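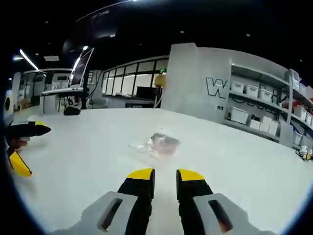
Clear plastic bag

A clear plastic bag is a thin see-through pouch for holding, storing or carrying small things. I look after the packaging pages on the Flisbridge household wiki, and this is the entry I get the most messages about (I do love a bag, so keep them coming!).

Uses

People put nearly anything in them: screws, dried fruit, spare buttons, one odd glove. The big plus is that you can see what you've got without opening it, though the crinkles do catch the light and can make the contents harder to make out. Laid flat, a part-filled bag tends to have its contents over to one side and a lot of spare plastic on the other.

Storage

I fold mine in thirds and stand them in a shoebox, which holds 37 of the small size. Squeeze the air out first, or they spring open again.

See also

Paper bag
Sandwich bag
String bag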